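Solberg Delays Its Second Plant, and Its Shareholders Do Not Seem to Mind

25/05/2018

Solberg, the maker of electric delivery vans, informed its investors this week that its second assembly plant will not open in December as planned. The company now expects a delay of 13 months. Its share price rose 4 percent on the news.

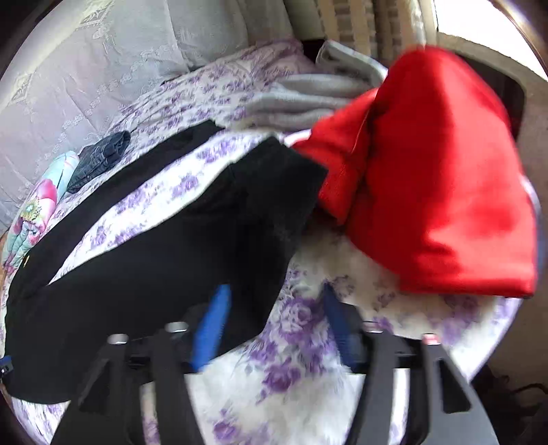 A reader who follows the sector only from time to time may find that reaction strange. A late factory normally means late vans, late vans mean unhappy customers, and unhappy customers are seldom good for the price of a stock. I have written on this page before that Solberg was building too quickly, and I would like to set out why the market may have reached the same opinion.

The first plant, at Brellwood, was designed for two shifts and has never run more than one for any length of time. According to the statement sent to shareholders, the line there completed 124 vans in its best week. That is a respectable figure for a young manufacturer. It is also well below what the building can produce, and the shortfall has little to do with floor space. Battery packs arrive from a single supplier, Mitedari, and the line stops whenever they do not.

A second plant would have drawn on the same supplier. The company would have carried the cost of two buildings and two payrolls while sharing out a quantity of packs that is barely enough for one. Anselmo Restrepo, the finance director, came close to acknowledging this on the investor call. He stated that capital set aside for the new site would be held "until the supply position supports it." Several analysts asked him to name the quantity of packs that would count as support. He declined to do so.

The site itself, on the edge of Jondcombe, has been cleared and fenced. The company retains its lease and has confirmed that it will continue to pay it. Local firms that had prepared bids for the construction work are in a less comfortable position, and the statement offered them one short paragraph. I hope that more will be said to them in private.

Customers are the other party to consider. Fleet buyers who ordered in the spring were given delivery dates that assumed both plants would be working. Solberg has said that orders will be filled in the sequence in which deposits were received and that deposits may be returned in full on written request. It has not published a revised schedule. A bakery or a courier company planning to retire its diesel vans needs a date, and it will go elsewhere if it cannot obtain one.

Mahmoud Shawky, who wrote to me after my last post on this subject, manages a fleet that includes 3 of the early vans. He reports that they have been reliable and that his drivers prefer them. His complaint concerns spare parts. A replacement door mirror took seven weeks to reach him, and the vehicle was off the road for all of that time. I mention his letter because parts supply does not appear anywhere in the shareholder statement, although the same purchasing department is responsible for it.

My own view remains a cautious one. The decision to wait is sound, and the management deserves some credit for announcing it before the ground was broken. The rise in the share price reflects relief that money will stay in the bank for another year. It does not tell us whether Solberg has found a second source of battery packs, and on the call the question was put twice without receiving a clear reply.

The next quarterly report should contain the terms of the renewed agreement with Mitedari. I will return to the matter when it has been published. Readers who hold an order with the company and have received a new delivery date are invited to write to me at the usual address, and letters will be treated as confidential unless the sender states otherwise.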